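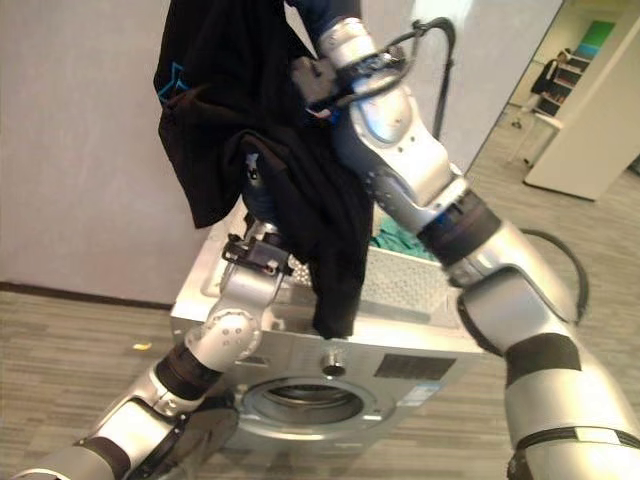 Kiltstead Match Records: Data Card

Version of 28/03/2022. Maintained by Armelle Pruvost.

Summary

Match and player records for the Kiltstead amateur football league (soccer), men's and women's divisions. The set covers 6 seasons and 107 clubs, with one row per match and one row per player appearance. It was typed up from paper match sheets and then checked against the league's printed yearbooks.

Files

matches.csv has one row for each match played. Columns are match_id, season, division, date, home_club, away_club, home_goals, away_goals, venue and referee_code.

appearances.csv has one row for each player on a match sheet. Columns are match_id, player_id, club, shirt_number, started, minute_on, minute_off, goals, yellow and red.

clubs.csv lists club names with the short codes used in the other two files. Clubs that changed names keep one code throughout. Vlachou Athletic and Vlachou Town merged after the third season and the new club has its own code, so don't add their records together unless you mean to.

corrections.txt is a plain list of changes made since the first release, newest at the top.

Seasons

A season starts in October and is labeled by the year it starts in. Matches postponed past the end of a season still carry the label of the season they belonged to, even if they were played after the summer break. Sort by date if you want the order of play.

Missing and doubtful values

Blank means the sheet had nothing in that space. A zero is a real zero.

137 match sheets have no substitution times. In those rows minute_on and minute_off are blank, but started is filled in.

55 sheets were lost. The scores come from the yearbooks, and these matches have no rows in appearances.csv. They can be found by looking for match_id values that appear in one file and not the other.

Goals in appearances.csv don't always add up to the score in matches.csv. Own goals are counted in the score and given to no player. A few referees also left scorers off the sheet.

Cup matches at the Gisau ground were sometimes played on the smaller side pitch. The venue column does not separate the two.

Player IDs

Players are identified by number only. The same person should keep the same number after a transfer, but common surnames made this hard in the first two seasons and there are probably some splits left. If you find one, send both IDs and the seasons involved.

Loading

The files are UTF-8, comma separated, with a header row. Dates are day first. Spreadsheet programs set to US dates will swap day and month without warning, so import that column as text.

Read shirt_number as text too. Two clubs used numbers with a letter after them for the reserve side.

Use

Free for research, teaching and club histories. Please credit "Kiltstead Match Records" and give the version date. The Nosudico ratings table is built from these files but is kept separately, and questions about how it weights away wins should go there.

Known issues

Kickoff times not included
Attendance only on the yearbook pages, not yet typed
Referee codes reused once, between the fourth and fifth seasons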